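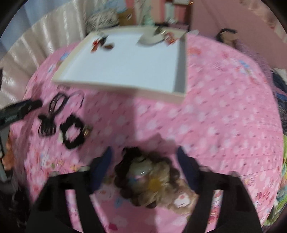 Hand-held gripper: left finger closes late, pads lose grip on soft items

Posted by Larasati Khoo, 25 Dec 2023

I have a hand-held two-finger gripper, the Prollier type with the trigger in the handle and the camera mounted over the fingers. Dark blue pads, black fingers. It is used for recording small household pick-and-place work: hair ties, scrunchies, clips and similar, moved from a bedspread into a shallow tray.

After 3,000 or so closures the following has started:

The left finger reaches the centre line after the right one. The gap is small but visible when closing on nothing.

Mixed bundles slip. A fuzzy scrunchie together with beaded hair ties will hold for a moment, then the beads roll out of the lower edge of the pads. Single items are fine. A flat clip on the floor of the tray is hit and miss.

The opening width reported by the software at full close used to be 0 and now sits at 2 mm, with the fingers touching.

I have cleaned the pads with a damp cloth and checked the two screws at the base of each finger. No change. I have not opened the handle. Is this the pads, the linkage or the calibration, and in what order should I go through them? I would prefer not to send it back, as the last return to Kostel took from June until well into the autumn.

Hakim Lubis

Linkage first, then pads, then calibration. If you calibrate now you will only store the error, and you will have to do it again after the mechanical work.

Linkage. Take the trigger cable off its hook so that the fingers move freely. Hold the right finger still and rock the left one at the tip. Then swap. On a sound unit the play is the same on both sides. If the left has more, the pivot bush on that side is worn or its pin has backed out. The pin can be seen once the lower cover is off (four screws, the short ones go at the front). Push it back flush and put a small drop of medium thread lock on the outer end only. If it gets into the bush you will be drilling it out.

While the cover is off, look for fibres. Fuzzy scrunchies and plush blankets shed, and the lint winds itself round the pivot until it behaves like a spacer. Elastic hair ties do the same if one snaps. Use tweezers and a dry brush. Do not use spray oil: it holds the next lot of lint and creeps down the fingers to the pads.

Pads. Wipe with isopropyl alcohol on a lint-free cloth and let them dry before closing them together. A damp cloth moves skin grease about and leaves most of it. Then close the fingers on a strip of ordinary paper and pull it out, once at the top of the pads, once in the middle and once at the tip. The pull should feel the same at all three. If the tip is slack the pads have taken a set, and beads will walk out of the bottom edge as you describe. Replace both pads together — one new and one old will put the centre line out again.

Calibration. Fully open, hold, store. Fully closed on nothing, hold, store. Use the pressure you use in normal work. Squeezing hard at the closed point compresses the pads and gives you a false zero, and then an ordinary close reads as slightly open. Your 2 mm could be that alone if somebody last calibrated with a heavy hand, but it would not explain the late finger.

Afterwards do 100 empty closures and read the closed value again. If it has drifted, the pin is still moving.

Fallel

had the same, was lint. changed the pads anyway and it grips better

Akbulut

Agree with most of the above. Two points.

Check the cable before the pivot. On mine the outer sleeve had come out of its seat on the left side, and the finger lagged by exactly the slack in the sleeve. It takes a minute to look at and nothing has to come apart. Press it home and see whether the lag goes.

On the bundles, some of it is technique. Round beads against a soft pad will roll whatever state the pad is in if they sit at the edge. Take the bundle so that the fabric is across the pads and the beads lie above or below it. I would still do the paper test, as a worn tip makes this much worse.

For flat clips, come in at a lower angle and let the pad tips touch the tray floor lightly before closing.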